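Kurstead Tap Water Project: Progress Report to the Ramasamy Fund, July

Where we are

You gave us money to get people in Kurstead to drink what comes out of the wall. Of the 8 refill stations in the plan, six are running. The seventh is at the bus depot, waiting on a permit that has now visited more offices than we have. The eighth is in a crate.

Usage

The six working stations logged 774 fills in their best week, against a target of 600. The Mondska Street station did most of that by itself. It is next to a gym. The one outside the library logged very little until we moved the sign that was hiding it, which we had also paid for.

Taste test

We ran the blind tasting we promised, with 430 people over the spring. Slightly more than half preferred the tap water. A fair number then asked where they could buy it.

Bottled water habits

Household interviews are finished and being typed up. People mostly buy bottles out of habit, and they keep buying them after telling us they have stopped.

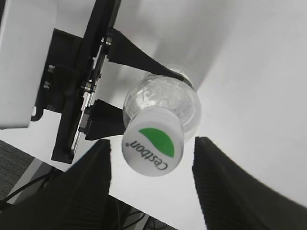
Clear bottle, white cap.

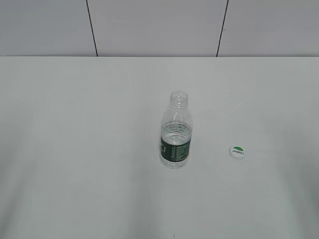
Money

Spending is on plan except for plumbing, which ran over in both directions: one job cost less than quoted and three cost more. We have moved funds from printing to cover it. The Fluseo meters need new batteries sooner than the brochure suggested, and we would like to discuss that line before the next payment.

Next period

Open the depot station, unpack the crate, and publish the interview results.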